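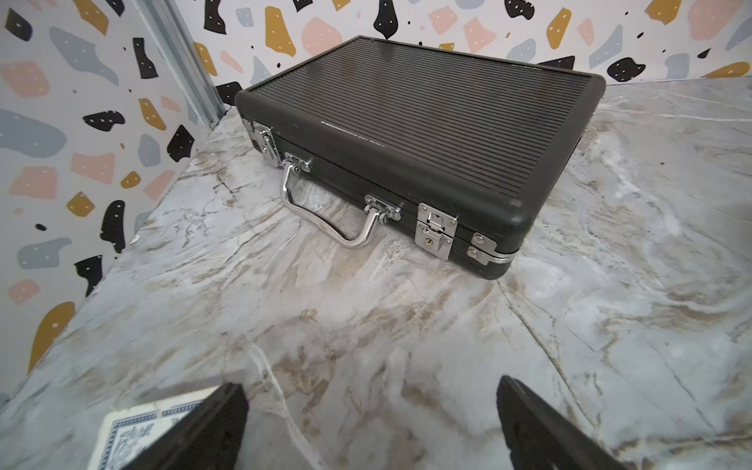
Última alteração desta página: sexta-feira, 5 de agosto de 2022

Mala preta rígida, entrada da Mitix, ficha 152. Veio sem chave e sem nada escrito na etiqueta. A Lamai pediu orçamento antes de mexermos em qualquer coisa, portanto para já só avaliação e limpeza.

Estado exterior: tampa com painel canelado cinzento-escuro, em bom estado geral. Risco esbranquiçado ao longo da borda da frente, logo abaixo das caneluras, e um ponto gasto mais claro junto ao canto direito. O risco tento disfarçar com cera preta, o ponto gasto fica como está. Não quero pintar, da última vez (a mala da Semeniuk, em abril) notava-se mais o retoque do que o estrago.

Ferragens prateadas, todas de origem pelo que me parece. Pega cromada, dois fechos, cantoneiras rebitadas. Passar pano de microfibra e polidor suave, sem encharcar à volta dos rebites. O espelho da chave é cor de latão: não usar ali o mesmo produto do cromado.

Chave: experimentei 4 do nosso molho, nenhuma roda. Perguntar ao Severyn se ainda tem a caixa de chaves pequenas que trouxe de Porville. Não forçar o fecho com gazua antes de falar com o cliente.

Por fazer:
- confirmar com a Lamai o prazo da Mitix
- encomendar cera preta, a lata está no fim
- pôr um pano por baixo quando se virar a mala, os rebites riscam o tampo
- ver o forro quando abrir

Segunda volta depois de chegar a cera.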